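3.2 Setting up the simulated cell

All of our trials run in a single two-arm cell, and we were surprised by how much of the final performance was decided before any policy was trained. The cell is a rendered copy of the bench at Illdale. It has two white arms on either side of a head-mounted camera, with a wooden table in front of them, and it loads from one scene file that we call Livar. We keep that file under the same kind of care as a physical machine. Joint zeros are checked every morning before the first batch, and the gripper opening is reset after every 50 episodes.

The most rewarding part of the work was the camera mount. In our first version the head was level and looked straight down at the table. Benoît Royer suggested letting the head roll and pitch within a small range, so that the policy would meet awkward views early on. We now draw 20 head poses per layout, and 11 layouts are in use. The room itself also changes between layouts (wall colors, framed pictures, plants or other decoration), while the arms and their base positions stay fixed.

Checking a new pose is quick and, we think, great fun. Both arms are brought up over the table and the operator looks for three things: that both end effectors can be seen, that the robot's own shell does not cover the whole work area, and that at least part of the tabletop is left in view. Figure 4 is a hard case that we kept. The left arm takes up a large share of the view and only a wedge of table remains, yet the far gripper can still be made out against the dark gray wall.

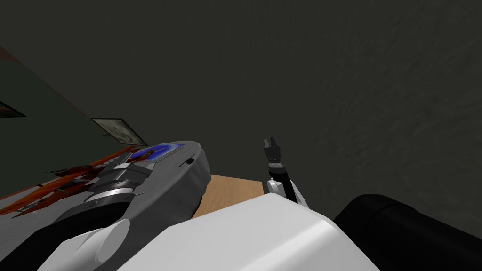
Figure 4. Rendered view from a tilted head pose in the Livar cell, with the left arm close to the camera and the right gripper upright near the table.

Poses that fail the check are redrawn, and the seed is written to the cell log.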